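Fitting the Small Parts on the Board (Vunditz Sorting Set, Part 3)

3/23/24
By Soylu
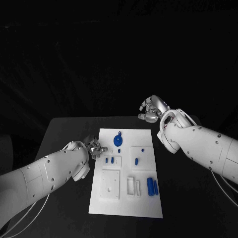
Before you start with the pegs, put the board on a table where you have good light and where nobody will push it. I prefer a dark table top, as the white pegs are very small and on a light surface you lose them quickly. The board can lie a little turned to one side, with the long side going away from you, and it is still comfortable to work. The blue round part with the small loop goes near the far end, with a small blue peg just below it. On the left you have the small raised plate, and on the right the larger square plate, where the blue cylinder is.

What you need

- The white board
- The small raised plate and the square plate
- The blue parts and the white pegs
- A soft dry cloth
- A shallow dish for the parts you are not using yet

Setting up

1. Wipe the table and let it dry fully. The board slides on a damp surface.

2. Lay the board flat. Press lightly on each corner with one finger. If a corner moves up and down, turn the board over and look for a peg stuck under it.

3. Place the small raised plate on the left side and the square plate on the right side. Leave a free space between them, at least the width of your thumb.

4. Put the blue round part near the far end. Hold it by the loop when you lower it, and let go only when it sits flat.

Note: In the older Solis edition of the set the plates were delivered already glued. If you have this edition (article 1,446 on the bottom of the box), go directly to step 5.

Placing the pegs

5. Take the two short blue pegs for the small plate. Put them in upright, one after the other, and do not push hard. If a peg leans, take it out and begin again.

6. Add the small white peg to the right of the two blue ones.

7. Place one small blue peg near the top of the square plate.

8. Lay the blue cylinder on the left half of the same plate, lower down than the peg. It is the heaviest part of the set, so keep it for the end of this stage.

9. Place the last small pegs at the far end, near the round part. These are the most difficult to hold. Pinch them with the tips of two fingers and come to the board slowly from the side - coming from above, you cover the place with your own hand.

Caution: The white pegs can be swallowed. Keep them away from children under three years and from pets. Close the dish when you leave the table.

Caution: Do not use oil or glue on the pegs. Oil leaves a mark on the white plates and it does not come out with washing.

If something does not fit

A peg is too tight: rub its lower end a few times with the dry cloth and try again. Do not cut it.

A peg is missing: look first in the fold of the cloth, then under the board. Replacement pegs can be ordered from the shop in Fotley under number 171 (white) or number 900 (blue). Write the colour also in the order, as the two bags look the same from outside.

The board has bent: lay it under some heavy books for one night, with the plates removed.

Putting away

10. Take the parts off in the opposite order, small pegs first. Put the pegs in the dish, the plates in the box, and the board on top of them. Do not store the box near a radiator.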